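Tins and Bits — the bedroom table

04/04/2020

Quick page this one, put up between other jobs. The table by the bed had turned into the place where everything small ends up — tissues, bandages, packets, bits of cloth, the red pouch. So, sorting day. Big round tin in the middle of it all, as ever.

Blue checked cloth, the tissue box, a rolled bandage. Pink and gold lid on the move, big tin open on the right with the red mesh pouch in it. 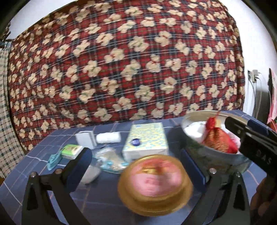
Pink fluffy thing next, with the red pouch and the yellow sponge behind it.
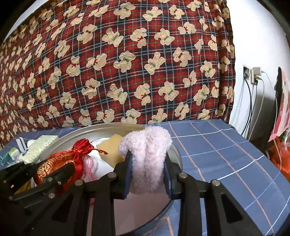 Right, how I do it, as I got three messages after the last page asking and answered none of them. Sorry.

Everything off first. Not onto the bed — I did that in November and slept in the chair. Onto a tray or the floor, then shake the cloth out of the window and put it back straight. Takes two minutes and it's the only part that looks like progress for the first half hour.

Then piles. Mine go: first aid, things for wiping, soft things, things with a string, and don't know. The don't know pile is always the biggest. This time it had a curtain hook, a key to I have no idea what, a button off a coat I gave away, and the instructions for an alarm clock. Kept the key. Everyone keeps the key.

First aid. Check the dates on packets before putting them back, plasters too, the sticky goes. I had a cream from years ago, gone solid. Out. Bandages rolled tight and stood on end if they'll stand, they take half the room. I used to have a proper green case for all this from Plavura, the shop by the bus station in Sokby, but the catch broke and a case that won't shut is only a drawer that falls over.

Tins are better. Biscuit tins best of all. Wide, shallow, you can see the lot without digging. My mother had hers for buttons and we all got caught out as children, opening it for a biscuit. I have 40 now, all sizes, which is to many, I know. Relu Buzatu next door says he has 93 and doesn't consider it a hobby. He keeps screws in his, and seeds, and one with nothing but string too short to use, labelled as such.

Few notes on tins, copied off the back of an envelope:

Wash and dry properly before use. Leave them near the radiator overnight with the lid off. Rust starts in the seam.

Don't stack round on square.

Lids get muddled. I put a number on a bit of masking tape under the lid and the same number under the base. Looks awful, works.

Dented rim — press it back with the handle of a spoon, slowly, from inside. Go round a little at a time. If you push in one spot you get a new dent.

A square of old flannel in the bottom stops the rattling.

Pouches. I get asked about these as well. They come with presents, with jewellery, with wedding sweets, and then they live in a drawer for ever. Good for keeping small things together inside a bigger tin. Hair grips, spare laces, the small sewing kit. Undo the string each time instead of forcing it, the cord pulls out of the hem and threading it back is a misery. Safety pin on the end of the cord if you must. Hand wash, cool, inside out, the gold comes off otherwise (and onto everything else, ask my pillowcases).

Soft fluffy things: shake them, don't brush them. Brushing pulls the loops. A mild soap does, I use Skenora flakes when I can get them, and dry flat on a towel. Not in the sun.

Sponges never go away damp. Said it before.

Tissues stay on the table, out of the tin, whatever happens. I've tried putting the box away and then you've got a cold at three in the morning and you're opening tins in the dark.

Whole thing took me the morning with a stop for tea and a long phone call with my cousin, who wanted the soup recipe again and then told me how she makes it insted. Floor swept after. Bed still made, for once.

Still to do: the top shelf, the shoe box of cables (dreading it), and the blue suitcase. The suitcase is mostly Âu's old knitting patterns, which I promised to go through and scan. There are 293 of them by her own list and I've done the first envelope. If anyone is waiting for the cardigan with the leaf border, it's in there somewhere, I did see it. Will put it up when I find it again.

Anyone local wanting small tins, round, with lids that fit — I can spare a few. Leave a note in the guestbook and say what size. Large ones I'm keeping.

Next page will be the kitchen drawer, if I get to it. Back to the gallery list at the top.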